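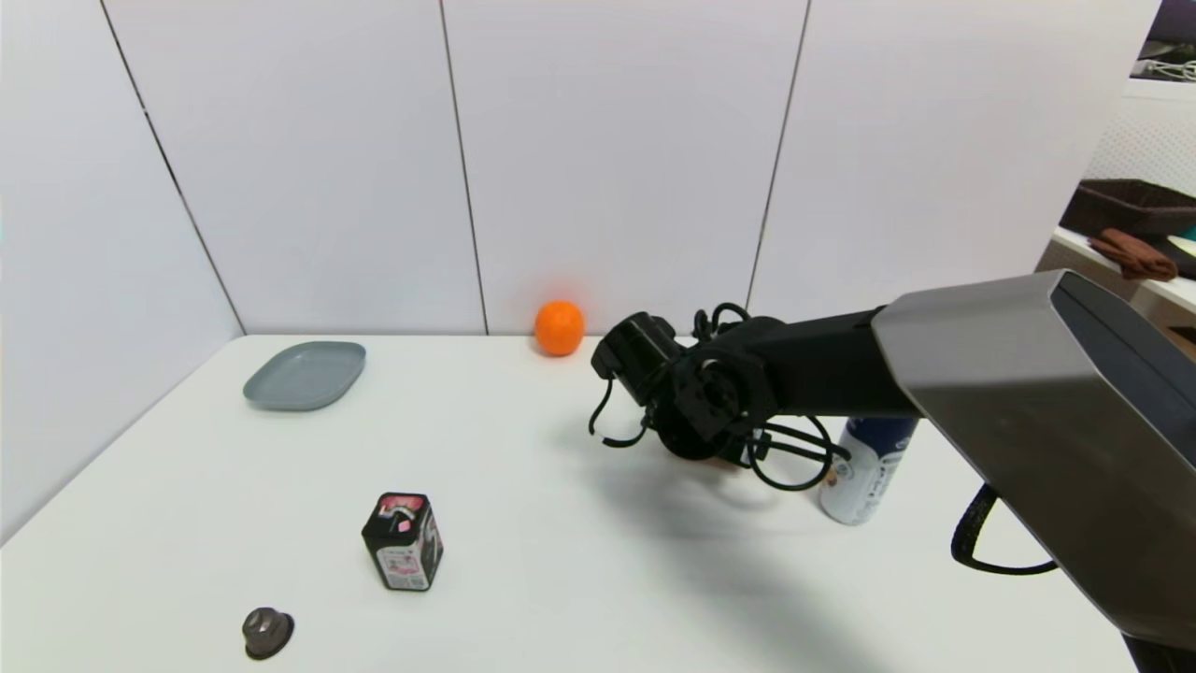
Hi Albertina, you asked where the Flollov money stands before the August review, so let me start with the arm, the biggest line by a mile. It's mounted and working at the Clondholm bench, and the purchase came in under the quote from Brabec, hooray! What we didn't budget for properly was cabling. Look at the loops of black cable curling around the wrist and fingers and you'll see why I want to move 280 dollars out of travel and into sleeves, clips and a decent strain relief kit. Joaquim Serrano has priced it twice and I trust his number (he's stingier than I am).

The gripper is the other thing I wanted to talk through. We bought one set of fingers with the arm, and I'd like a second set on the shelf before we start the long runs in the fall. Brabec quotes 4 weeks for delivery, so if a finger goes we're stuck for a month with a very nice arm and nothing on the end of it. Small stuff is what we're most interested in, coffee capsules and the like, and I'd hate to lose that stretch of the schedule over a spare part.

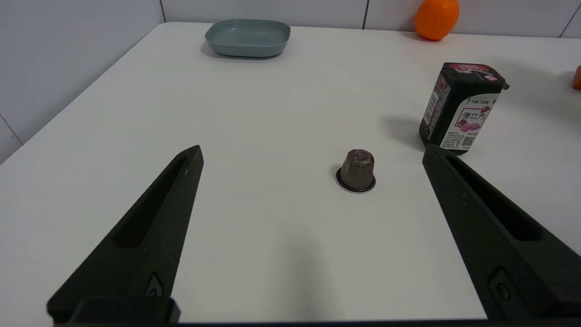
Coffee capsule between the gripper fingers, tray and snack box farther back.

Test objects have cost us 32 dollars so far, mostly groceries, so please leave that line alone! The bigger question is Wornthorpe. They want an answer on the service plan, which is 2000 dollars for the year and covers parts but no site visits. I'm leaning toward skipping it and keeping the same amount in reserve, but it's your call and I can live with either.

So from you I need a yes or no on the cable transfer, and a yes or no on Wornthorpe. Joaquim has the spare finger order typed up and will send it over with the receipts.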